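Vorkthorpe residents' parking scheme

The Vorkthorpe residents' parking scheme is a system of permit parking in the town of Vorkthorpe. It covers eight streets between the railway station and the Alside shopping center, and it is managed by the town council. The scheme started in 2024, after several years of complaints about commuters who left their cars in the streets for the whole day.

Background

Most houses in the Alside district have no garage. When the station parking lot introduced a daily charge, many drivers moved to the nearby streets. The council received a petition with 451 signatures and opened a public consultation, which closed on 17th March.
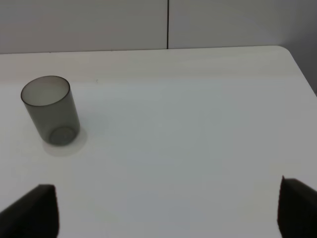

Who can get a permit?
Any person whose main home is on one of the streets in the scheme can apply, with a limit of two permits for each home.

Rules

Permits are needed during the day only. In the evening and at night, parking is open to all drivers. Visitors can use a paper ticket that is valid for four hours - these tickets are sold at the town hall in small books. Delivery vehicles may stop without a permit while they are unloading.

Kemetti Road was left out of the first plan and was added later, at the request of its shop owners. 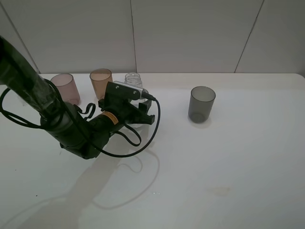
What happens to a car without a permit?
The parking officer puts a penalty notice on the windshield, and the owner can appeal in writing to the council.

See also
Alside shopping center
Vorkthorpe station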